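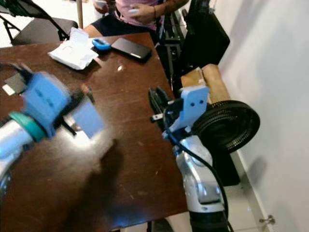
4.2 Judgments of age in finished surfaces

The second part of the study concerned how people estimate the age of a surface when they receive no information about the object. In total we collected 3,462 judgments, of which 2,000 were for wood and the others for metal, stone and painted plaster. The participants saw each sample for 15 seconds and then wrote one number, the age in years, and one word for the reason of their choice.

For wood, the color was a stronger cue than we expected. Dark samples were judged older than light samples also when both were cut and finished in the same week at the Vindon workshop. The gloss worked in the opposite direction. A dark top with a high gloss (Figure 3) belongs to the group where the participants agreed least with each other, and the reasons they wrote are divided between "polished" and "antique". Bianchini and Fontana, in their earlier work on the Notari furniture collection, observed a similar division among buyers, but they explained it by the price of the pieces. Our participants did not know any price, so this explanation cannot be applied to the present data.

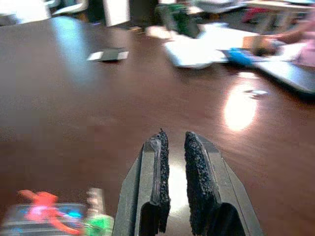

Figure 3. Glossy table top in a dark reddish-brown wood tone.

It must be noted that the light in the room has a large influence on the gloss. In the first session, held in March, the samples stood near a window and several participants wrote "shiny" for a surface which we had classified as matte. We removed this session from the analysis and repeated it with closed curtains.

For metal the results are more regular. The participants looked first for scratches, and after that for changes of color. Samples with both kinds of wear received the highest ages, and the spread of the answers was small. The mottled appearance in Figure 4 is of the type we call "mixed wear" in Table 2. When only scratches were present, the answers were lower and the word "used" was preferred to the word "old". We consider this difference important for the makers of artificial patina, who usually work only with color.

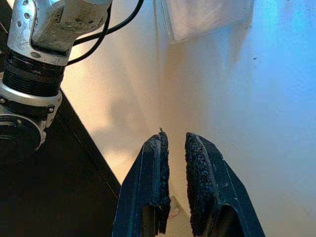 Figure 4. Mixed wear on silver-gray metal: scratches and darker smudges.

Stone and plaster were judged with the same procedure, but the number of samples was too small for a separate model. They are reported together in Section 4.3, where we also compare our scale with the one proposed by Kavanagh.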